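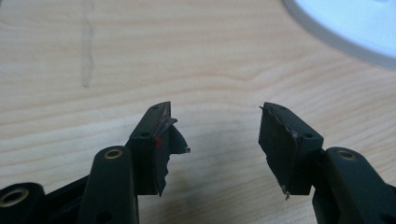
When do the allotment water tanks get turned off for the winter?
At the end of November, unless a hard frost comes first, in which case a note will go up on the gate and the taps will be closed the same afternoon.

Hollum Allotment Association
Minutes of the autumn meeting, held in the chapel hall on 5th October

The chair welcomed everyone and said how very nice it was to see so many faces, old and new, on such a wet evening. Apologies had come from four plotholders, and one more arrived halfway through with a tin of plum flapjacks, for which the meeting was extremely grateful.

Minutes of the last meeting
Agreed as a fair record, with one correction: the broken pane was in the lower greenhouse and the upper one is perfectly sound.

Matters arising
The hedge along Ternen Lane has been cut back and looks much better, although the far end by the stile was left alone for the blackbirds and will be done in the new year. The lost wheelbarrow has come home. It had been under the brambles behind plot 60 for most of the summer, and apart from a flat tyre it is none the worse.

Water
There was a long and good-natured talk about water. The question at the head of these minutes was asked by a newer member, and the chair thought the answer worth putting first so that it can be found easily. Several people on the top path said their tank was slow to fill in August, and it was felt the ball valve is probably to blame. A member who knows about such things has kindly offered to take it apart once the supply is off. It was also asked, again, that hoses not be left running in the tanks — this is in the rules, and it does make life hard for those at the far end.

Money
The balance stands at £1512, which includes the takings from the plant sale. The sale itself made £107 after paying for the hall and the tea, a little down on last year, but then it did rain until dinner time. It was agreed that rents should stay as they are. The quote from Ristić for mending the shed roof was read out and thought reasonable, and a second quote is expected from Femell before anything is signed. One member wondered whether we might do the roof ourselves. This was discussed with some warmth, and the general feeling was that none of us is as steady on a ladder as we used to be.

Plots and waiting list
Two half plots have come free near the compost bays. They will be offered to the next people on the list, who should be told plainly about the bindweed. The chair reminded everyone that keys need to be handed back when a plot is given up.

Seed order
Forms are on the shed door and should be returned by the first week of November. Almost 30 members ordered last time and the discount was well worth having. Please write clearly, and please put the variety as well as the vegetable — a good deal of time was spent last winter trying to work out who had wanted which broad bean.

Bonfires
Allowed from now until the end of March, after dusk, and with a thought for the washing lines on Ternen Lane. Do check the heap for hedgehogs before lighting.

Any other business
A request for a second bench by the pond was well liked, and the chair will look into prices. Thanks were given to everyone who helped clear the ditch. There are still marrows in the shed for anybody who would like one, or several.

The next meeting will be in the new year, on a date to be put up on the gate.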